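Workshop tips: gripper cable snags

Cable loops left slack at the wrist are the usual cause of false force stops on a small arm. Ours tripped 6 times in one shift on stem sorting. The log showed a torque spike at joint five each time, with the payload well under limit.

Cause: a loop had caught on the gripper body and pulled tight on rotation. The Vachon connector had backed out by half a turn - enough to drop the signal. 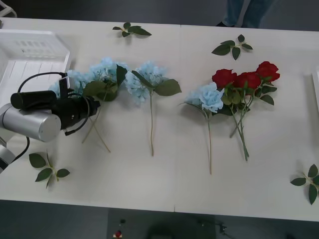 Flower sorting table, arm at left. Check the cable loops over the gripper.

Before touching the cable, press the stop and lock out power. A cleared fault can restart the program on older Satimeck controllers.

Rotate the wrist by hand through its full range. Re-tie any loop that touches the housing. Leave 25 mm of slack at the joint and use hook-and-loop straps, as zip ties cut the jacket. Replace the cable at 2,000 hours, or sooner if the jacket is cracked.

Run the first cycle at low speed with hands off the table. Loose leaves can go in a bin before restart - they foul the fingertips on other grippers.

Feng-yi Yu, November 25, 2022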